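Humidity reads normal but musty smell persists in one downstairs room

Posted in: Indoor Air and Moisture
Asked by slabside_11

I have a ground-level bedroom on a concrete slab, north side of the house, with one exterior wall. There is a musty smell that is strongest in the morning and mostly gone by mid-afternoon. No visible growth on any wall, ceiling or window trim. The rest of the house does not smell.

Equipment: a Flamov compact hygrometer on a shelf at chest height and an Alatard portable dehumidifier, compressor type, set to 50 percent. The hygrometer reads between 48 and 52 percent at all times of day. The dehumidifier cycles normally and the bucket fills at the rate I would expect for May.

I have already replaced the furnace filter, cleaned the supply register and checked the attic above that side of the house. The attic is dry. The supply line for the upstairs bathroom does not run through this wall.

A contractor quoted $3,000 to treat the room with a fogger and said testing was not needed. I would like to know what the smell is before paying for treatment. Is a shelf reading of 50 percent enough to rule out a moisture problem? If not, what should I measure, and where?

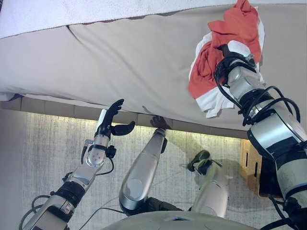
The slab is original to the house. I do not know if there is a vapor barrier under it. The exterior grade was reworked before I bought the place and slopes away from the wall by eye, but I have not put a level on it. Gutters are clear.

Posted by vaporgrade

No, a shelf reading does not rule it out. Relative humidity depends on temperature. Air at 70 degrees F and 50 percent has a dew point close to 50 F. If a surface in the room sits at 55 F, the air touching it is at more than 80 percent relative humidity, and many molds can grow at that level if it is sustained. The air in the middle of the room can stay at 50 percent the whole time.

The surfaces to check are the slab near the exterior wall, the bottom few inches of that wall, and any spot where furniture blocks air movement. Slab edges are often uninsulated and run colder than the rest of the floor.

Do this in order:

Put a second hygrometer at floor level near the exterior wall, behind or under whatever furniture is there. Leave it for 24 hours. Swap the positions of the two units and repeat, so you know how much of the difference is sensor error. Cheap units are commonly off by several points.

Take surface temperatures with an infrared thermometer at 6 a.m. and again at 3 p.m. Shiny surfaces give bad readings. Put a piece of masking tape on them and read the tape.

Tape a two-foot square of clear plastic sheet to bare concrete, all four edges sealed, and leave it for at least 24 hours. A closet corner will do if you can lift the flooring there. Moisture under the plastic means vapor is coming up through the slab. A dry result is weaker evidence and does not clear the slab for the whole year.

Probe the bottom of the drywall with a pin-type moisture meter. Compare against an interior wall of the same material. The comparison matters more than the number on the display.

Do not fog. Fogging does not remove growth or fix the water source, and anyone who quotes treatment before locating the moisture is guessing.

Posted by dagdag_user

had the same thing, ran a Dagdag ozone machine overnight and the smell went away. came back in a couple of weeks so I ran it again. works fine for me

Posted by vaporgrade

Ozone is a lung irritant and can degrade rubber and some fabrics. A smell that returns after a couple of weeks means the source is still there. I would not use it in a bedroom.

Posted by threequarterinch

Agree with the floor-level reading. Two things to add.

Check the dehumidifier's placement. Most portables sense humidity at their own intake, so a unit in the doorway controls the doorway. Move it toward the exterior wall, keep the clearance listed in the manual, and run the fan continuously for the length of the test.

Also log the data if you can. I use a Vastance logger set to one reading per minute and pull the file in the morning. My last overnight run was 1,031 readings, and the peak at floor level lasted 30 minutes just before sunrise. I would have missed it by reading the display at breakfast. If your smell is strongest in the morning, that is the part of the curve you want.

If the floor reading stays above 65 percent overnight, pull the baseboard on the exterior wall and look at the back of it and at the drywall edge. Score the paint line first or you will tear the paper.

Posted by slabside_11

Second hygrometer went in last night. Floor level by the exterior wall was 71 percent at 6 a.m., shelf was 50. I have not swapped the units yet. Will do that tonight and start the plastic sheet test in the closet.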